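Do you need switches on your power strip?

12/7/20

I have been suspicious of power strips for most of my adult life. They are the one thing in the house that everybody buys on price, shoves behind a desk and then forgets for a decade. So when Corey Rewi left a comment under my February post (the one about desk drawers, which had nothing to do with any of this) telling me I should get one with switches on it and "never crawl under a table again", I rolled my eyes and closed the tab.

Then I spent an evening under my own table trying to work out which plug belonged to the lamp and which belonged to the printer, and I opened the tab again.

The pitch goes like this. A plain strip is always on, or it's off all at once. A strip with its own switches lets you shut things down without pulling anything out. The people who sell them talk as if this will change your electric bill. I went through the product page for the Nuvus, which is the one Corey swears by, and it promised me "smarter living". It's a power strip. I don't want to live smarter through it, I want the lamp to go off.

Looks do matter a bit, I'll admit. Most of the strips I've owned were gray or that yellowish beige that looks dirty on day one. The white and blue kind is a lot nicer to have out on top of a table.

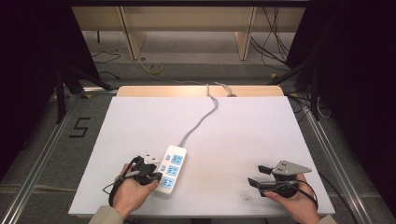

White strip, blue sockets, thin gray cable heading off the back of the table.

My first complaint with any strip is the cable, and I don't think switches do a thing for it. Wherever you put the strip, the cord wants to go somewhere else. You set it at a nice angle where you can reach it, and now there's a line wandering across your work surface waiting for a mug to land on it. I've tried clips. I've tried the sticky kind (they hold until summer). I've had the most luck with just letting the cord drop straight off the back edge and keeping everything I care about toward the front.

My second complaint is spacing. Sockets in a tight row are fine until one chunky adapter sits down and takes up two places. I own 19 chargers and adapters, I counted them for the drawer post, and at least half of them are the fat sort. Any strip that brags about how many things it can take should be made to prove it with those.

Now the switches, which is what Corey wanted me to care about. It took me a while to look properly at how they're laid out, and I came away less sold than I was before.

There are two switches and three sockets showing. Maybe there's a sensible answer. But I'd want to know it before I trusted the thing with a computer, and I'd want it printed somewhere I can read. Raised white lettering on white plastic doesn't count – I'm not getting a flashlight out to read my own power strip.
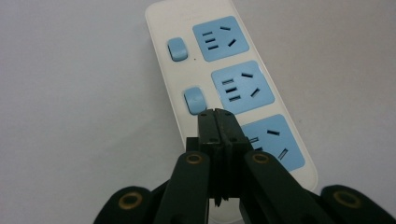

What I'd check before buying one

Read the rating on the strip itself and add up what you plan to plug in. Do not trust the box. Corey says his has been fine "for years" and I believe him, but Corey runs a lamp and a radio.

Make sure the slots match the plugs you own. It sounds silly until you order from a seller on the other side of the world because the color was nice.

Press the switches if you can get to a store. I tried a Stonside in the hardware aisle and the switch felt like pushing on a sponge. The Pundine next to it had a good firm click and an ugly orange case. You can't win.

And no space heaters, with or without switches. Plug them into the wall.

I still haven't bought the Nuvus. For now I've put a bit of masking tape on each plug under my table and written what it is in marker. The lamp says LAMP.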